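Seasonal Sewing and Finishing Help Wanted at Tamayo Upholstery

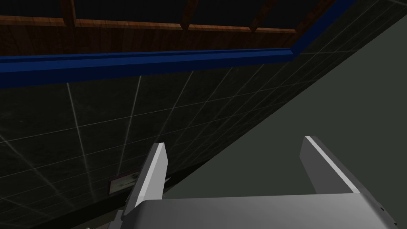 We are a small upholstery and soft furnishings shop, and for the first time in quite a while we have room at the big table for one more pair of hands. Most of what comes through our door is old and well loved - dining chairs, window seats, the occasional church kneeler - and our customers tend to have strong feelings about color, which we enjoy very much. If you can look at a dark wooden frame with a thick royal-blue band running under it and find yourself wondering whether you would have gone with blue or something quieter, you will fit right in with our lunchtime conversations.

The job runs from July through the end of the season, 15 hours a week, with mornings preferred (we unlock at 8:30 and the coffee is on by then). You would be cutting and piping cushion covers, hand stitching trim, and helping Maritza Bedoya keep the fabric shelves in some kind of order. She has her own system and will gladly walk you through it, probably more than once!

You should be comfortable on a sewing machine and patient with a seam ripper. Upholstery experience is lovely but we are happy to teach a careful home sewer. You will need to be able to lift a dining chair and be on your feet for part of the day.

To apply, please send us a short note about yourself and a photo or two of something you have made, finished or not. Drop it off at the shop, 123 Gitero Street, or mail it to the same address, attention Abrehet Ayele. We read every note and will call you either way.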